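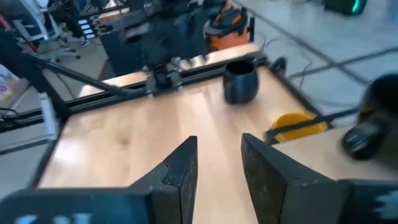
Where should a mug stand on a table that is being used for work?
Towards the far side, upright, with clear space in front of the person working.

Unit 16: Tables, cups and clear surfaces
Handout for the Restis evening course in household practice

Last week covered shelves. Tonight is the worktable, and the reading is page 176 of the Botgate course book.

Keep the near half of the table free. Most spills happen when a sleeve or elbow catches a cup on the way to something else. A mug with a rounded body is easy to knock if you reach across it, so go round it.

A black mug hides what is in it. Look inside before you pick it up, and tip out old tea at the sink - not over the table. Tea stains on dark glaze are hard to see, so feel the inside with a finger after washing.

Pale wood shows rings. Wipe along the grain with a damp cloth, then dry it straight away. Leave a freshly oiled top for 30 minutes before putting anything back.

Small flat or round items, such as lids and coasters, tend to drift to the side of the table. Put them away at the end of each job. Bright colours help here - a yellow lid gets found, a brown one stays on the wood until spring.

For next time: clear one table at home, wipe it, and write down what you put back and where. Bring the sheet to the Macapagal room. Cloths are in locker 876.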